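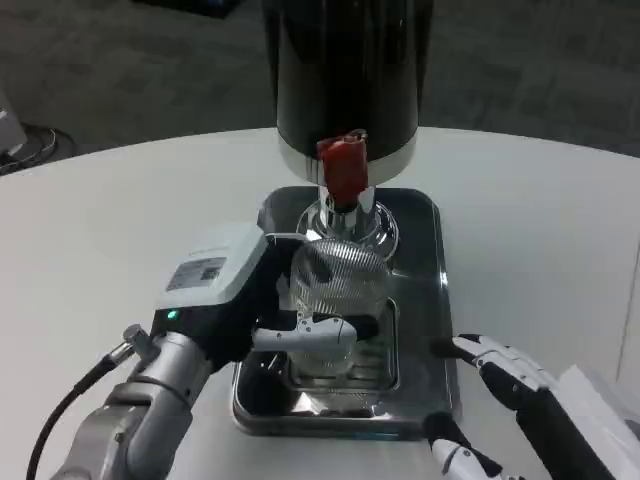 The purpose of this README is to explain what we bought, what we plan to buy, and what the budget for the Grerent bench has to cover before the second half of the year. It is written for the people who will order parts after me, so I try to put the reasons only where the choice is not obvious. The bench is for two-arm tasks with ordinary kitchen appliances. A typical one is the carafe task, where the left gripper holds a finger across the glass at mid-height while the carafe stands on the drip tray under the spout, and the right hand comes to the other side of the tray. Most lines in the budget come from tasks of this type.

Name: Grerent bench, equipment and planning notes
Maintainer: Fotini Andreadis
Status: in use, second order not yet placed
Last reviewed: September

What is in this folder

budget.csv has one row for each item, with supplier, price before tax, shipping and expected life.
spares.csv has the parts which wear out. Please update it on the same day you take something from the drawer.
quotes/ has the offers as we received them. Do not rename these files, the script reads the supplier from the file name.
plan.txt is the order of purchases. It is changed only after the monthly meeting.

Already paid

Left arm with parallel gripper, from Votico. The price included the controller but not the cable set, which we noticed too late.
Right arm with fingered hand, from Jalel. The delivery took 16 weeks, so please count with this if you want a second one.
Coffee machine, carafe and a round white table. These were paid from the small purchases line.

Still to buy

Finger tips for the parallel gripper, 2 sets. The black tips are the part that touches glass, and a worn tip is a cheap problem if the spare is in the drawer.
Replacement carafes. The model must be the same, otherwise the older recordings are difficult to compare with the new ones.
Cable covers for the floor.
Service visit for the right hand. Votico does not service hands from other makers, I have asked.

The consumables line is 400 dollars for each quarter. It includes carafes, tips, cleaning cloths and tape. It does not include coffee.

How we compare offers

We look at the price with shipping, the waiting time, and the cost of the first repair. The last one was missing in our first comparison and it changed the result. The Jankauskaitė offer looks expensive on the first page, but the repair is done locally and the arm does not travel overseas. I would like to keep this offer open until we know the travel budget.

Known problems

The shipping column mixes two currencies in the older rows. I am correcting it when I have time.
The expected life of the fingered hand is the number from the seller, we have no own measurement.
The export script fails if it runs on Sunday night during the server backup. Run it again on the next morning.

Changes

Please write to Fotini before you change plan.txt. For spares.csv no permission is necessary, only put your initials in the last column.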